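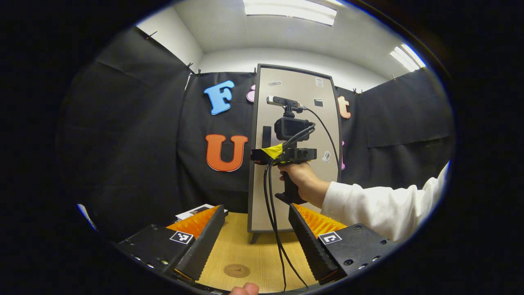
The woman who answers the complaint line for the Stirnwood ferry has a theory about people who miss boats. "They are never late," she says. "The boat is early. In six years I have not spoken to one late person."

She works from a desk above the ticket hall, with a phone, a kettle and a tide table she no longer needs to look at. The crossing to Brivover takes 143 minutes in decent weather. In November it takes whatever it likes, and the phone rings accordingly.

She took the job meaning to stay for one summer. Before that she sold carpet, which she calls good training. "You learn to say 'I understand' and go on measuring."

Not all of it is anger. A man rang every morning for a week to ask if the sea was still rough, though he had no ticket and no plan to buy one. She told him each time. "He was very polite about it. I put him down as a satisfied customer."

The worst day on her books was a canceled holiday sailing, when the line took 1,000 calls before supper. She ate a sandwich over nine of them and believes only one caller noticed — he asked what kind it was.
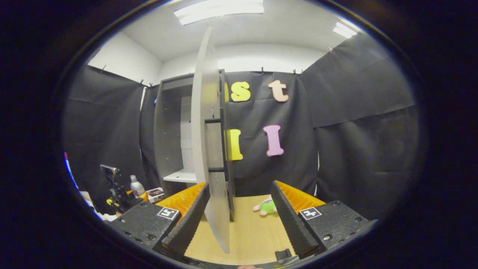 On saying sorry

The company script gives her two apologies, a short one and a long one. She uses the short one. "The long one has the word 'journey' in it twice. People get angrier."

Does she take the ferry herself? She looks out at the water for a while before answering.

"I get seasick," she says. "I've written in about it."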